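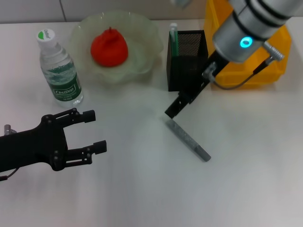
Chickens don't have any teeth. I keep three hens behind my house in Lultdale, and the kids on my street ask me all the time how a hen can eat corn - hard, crunchy, dried-up corn! - with nothing to chew it with. Well, let's start at the front end. A beak has a top part and a bottom part, and they open and shut kind of like the two black fingers on that gripper, the upper one and the lower one, held open with a pad at the end of each. Fingers like those are for holding on to things, and so is a beak. It can pick up a seed, pinch a worm or tear off a bit of lettuce, but it can't chew. Go ahead and chew on nothing for a second and feel your back teeth rub together. A hen can't do that at all, so she swallows her corn whole. Gulp.

## First stop: the lunch bag

The corn slides down her throat and lands in a stretchy pouch called the **crop**. It sits at the bottom of her neck, up near the chest. I think of it as a lunch bag that she wears on the inside.

A long time ago, the wild birds that chickens come from had to watch out for bigger animals while they ate. It was a good trick to grab a lot of food fast, hurry off somewhere safe and let the stomach get to it later. My hens still eat like something is sneaking up on them. (Sometimes it's only me with the rake.)

In the evening, when a hen has had a good day of eating, her crop can be as round as a ball. I can feel it with my fingertips, very gently, through the feathers. By morning it should be flat again, and then she's yelling for breakfast. If you ever want to feel a crop, ask the grown-up who takes care of the hen first, and wash your hands with soap when you're done.

## Second stop: the juicy part

Next the food moves a little at a time into a small stomach with a giant name, the **proventriculus**. Say it like this: pro-ven-TRICK-you-lus. I had to practice that one in the car!

This stomach squirts out strong juices that start to break down the food. You have juices in your stomach too. But a kernel of corn is tough, and juice by itself won't do the whole job. It still needs to be mashed.

## Third stop: the rock crusher

Now we get to my favorite part, the **gizzard**. It's a second stomach made of thick, strong muscle, and it has little rocks in it. Real ones! When a hen scratches around in the dirt, she swallows tiny stones and bits of sand, and we call that **grit**. The grit stays in the gizzard for a while. The gizzard squeezes, the rocks rub against the corn, and the corn gets ground up smaller and smaller until it's mush.

So the chewing does happen, only it happens in the belly.

The rocks wear down after a while, the same way a pencil eraser does, and the hen has to swallow new ones. Hens that spend their days outside usually find their own. Mine have a run with pretty soft soil, so I put out a little dish of grit from the feed store next to their water. Dursun, my brown hen, visits it after lunch and picks through it like she's choosing candy.

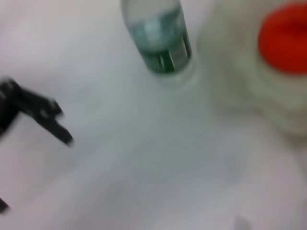 Bram Leemans asked me if chicks need rocks too, and whether they'd be the same kind the big hens get. Good question, Bram! Baby chicks that eat only crumbly chick feed can get along without grit, as that food gets soft all by itself when it's wet. Once they start eating other things, like grass or bugs or seeds, they need grit, and it has to be the extra small kind made for chicks. Grown-up grit is too big for them.

Please don't mix up grit and oyster shell, by the way. They can look a lot alike in the bag. Oyster shell melts away inside the hen and gives her calcium, and she uses that to build eggshells. Grit is for grinding. Laying hens may need both, and I keep mine in separate dishes.

## And after that?

After the gizzard, the mush goes into the intestines, where the good stuff gets soaked up into the hen's body. It helps her grow feathers and make eggs, and it keeps her legs running after grasshoppers.

What's left over comes out the back. Yes, I mean poop. You'll often see a white cap on top of it, and that white part is the hen's version of pee. Chickens let both out together through one opening, called the **vent**.

## Try it yourself

You'll need a zip-top bag, a spoonful of dry oats, a few clean pebbles and a splash of water.

1. Put everything in the bag, push out the air and zip it shut.
2. Squeeze and rub the bag in your hands for a few minutes.
3. Peek at the oats. How mushy are they?
4. Make another bag with no pebbles, squeeze it for just as long and see how those oats look next to the first ones.

Don't eat the oats when you're done, and put the pebbles back outside where you found them.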